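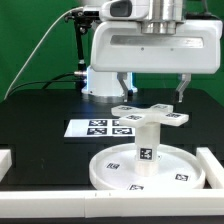
Do I need to read the Skiravico novels in order, or can I start with the Chornovol trilogy?

marshlight_reader
11 Jun 2019

I keep being told the Chornovol books are where the Skiravico range gets good, and that everything before them is filler. The back cover says "a perfect place to begin", but Horkico print that on nearly everything, so I don't put much weight on it. I've watched the whole television series once, a long time ago, and read none of the novels. I'd like to avoid buying a pile of second-hand paperbacks just to understand who is cross with whom.

orbital_decay

You can start with the Chornovol trilogy, provided you remember the last few episodes of the television series and don't mind being lost for the first 70 pages of book one.

The back cover is telling a half-truth. The main plot, the blockade and the vote on the colony's independence, is set up from scratch. The personal stuff isn't. The captain and her first officer are barely on speaking terms when it opens, and the reason is in an earlier novel called The Musham Accord. The trilogy refers to it constantly and never explains it. You can pick up the outline from context, but there is a confrontation near the end of book 2 that falls flat if you haven't read the original argument.

So my order would be The Musham Accord, then the three Chornovol books, then stop and see how you feel. I'd skip the rest of the early run. I read most of it and can remember very little, apart from one with a plague ship that was an episode of the show with the names changed.

I'd also question the idea that the trilogy is where it "gets good". Book one is good. Book 2 is a decent novella with a lot of corridor conversations added to it. Book three has a strong ending, but it brings back a villain who had a perfectly sound death on television, and the explanation for his survival is two lines long. People who call it the best thing Horkico ever published have mostly read it alongside other Horkico books.

tinribs

just start with it, I did and it was fine. They're only tie-ins, nobody sets an exam. Don't bother with the hardback omnibus though, the print is tiny and it's missing the short story that was in the back of the paperback of book three

quiet_bulkhead

I'd go further than orbital_decay and say The Musham Accord isn't needed either. I read it after the trilogy and the famous argument is a page and a half. Whatever weight it has comes from fans who had years between books to think about it. If you find a cheap copy, fine, but I've seen people asking silly money for it on the strength of reading-order lists like this one, and it isn't worth that.

What you do want is the two-part finale of the television series. Watch that again before you start. Book one picks up a few weeks later and assumes you know which ships were lost and who took the blame. None of the novels will fill that in for you.

Be a bit wary of the official timeline on the Horkico site as well. It lists the trilogy as happening before the anniversary novel, but a minor character who dies in Chornovol book three is alive and making jokes in the anniversary one. Either the timeline is wrong or no one checked - my money is on the second. The omnibus runs to well over 500 pages and still has the mistake about the moons from the first printing, so I don't have much faith in their editing.

marshlight_reader

Thanks all. The library has book one and the Musham one, so I'll get both out and give the shorter one 100 pages to prove itself. Does anyone know if the missing short story matters, or is that just for collectors?

orbital_decay

It's an epilogue about the engineer going home. Nice enough, and doesn't affect anything later. I wouldn't pay extra for it.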